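## 6. Setting Up the Mug Stand

This section applies to the Mavholm mug stand with the single center pole. Households using the Fimum wall rail should proceed to Section 7.

### 6.1 Choosing a location

1. Select a level surface, such as a kitchen table or counter, at least 15 inches from the stove.
2. Wipe the surface with a damp cloth and dry it fully.
3. Confirm that no cabinet door swings through the space above the stand.

**Note:** On oiled wood, place the felt disc supplied in the parts bag under the base. Replacement discs are listed under part number 258.

### 6.2 Assembly

1. Set the base on the surface with the threaded socket facing up.
2. Screw the pole into the socket by hand, turning clockwise. Do not use pliers.
3. Press the hub onto the top of the pole until it stops.
4. Rotate the hub so that no arm points toward the wall.

Before any mugs are hung, clear spoons and other small items away from the base. An item caught under the rim will cause the stand to lean.
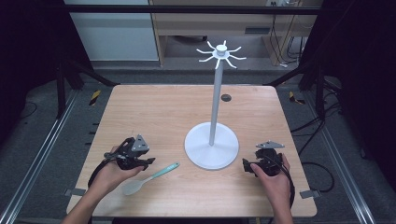
*Figure 6-1. Mug stand upright on the table, arms empty. The spoon beside the base is to be put away before loading.*

Check the stand for movement by pressing lightly on one arm. If the pole shifts, remove the hub, tighten the pole a further quarter turn and repeat the check.

### 6.3 Hanging mugs

1. Hang the first mug by its handle on any arm.
2. Hang the second mug on the arm directly opposite.
3. Continue in opposite pairs. When unloading, remove mugs in the same manner.

**Caution:** Do not hang a mug heavier than 17 ounces. The large Jiletti soup mugs exceed this limit and should be kept on a shelf.

**Caution:** Do not carry the stand while it is loaded – remove all mugs first, then lift by the base.

### 6.4 Care

Wipe the arms and pole with a soft cloth and mild dish soap. Abrasive pads, including the Goel scouring pad, will mark the white finish. The stand is not dishwasher safe.

Questions about missing parts should be directed to Blažena Šindelář, Household Products Office.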